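On the Grastness list, in September, a member wrote:

> The Fotent scheme has offered me a choice between a level annuity
> and one that rises by 3% a year. The rising one starts at 30% less.
> Surely it takes 11 or 12 years just to draw level, so why would
> anyone pick it?

The arithmetic is slightly off. Take a level payment of 100 and a rising one that starts at 70. The rising payment passes 100 in year 14, because 70 has to grow by 43% and 3% compound takes that long to do it. That is only the point where the yearly amounts match. The total paid out under the rising option does not catch up until year 25.

Whether that matters depends on prices. If prices rise by 3% a year, the level payment buys what 70 would buy today by the start of year 14, and it goes on falling.

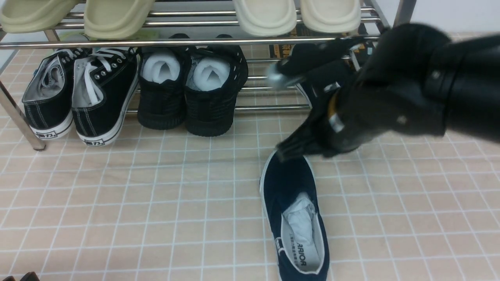 The Masilela tables, which several people here use, get round this by discounting both streams at one rate. I would be careful with them. The default rate is 7%, far too high for a guaranteed income, and it makes the level option look better than it is. Set it to the yield on long gilts and run it again.

Two things to check in the Fotent papers before signing:

- whether the increase is fixed or follows an index with a cap
- whether a spouse's pension is worked out on the starting amount or on the amount in payment at death

The second caught out a number of Grirnon members – the wording was on a separate sheet from the quotation.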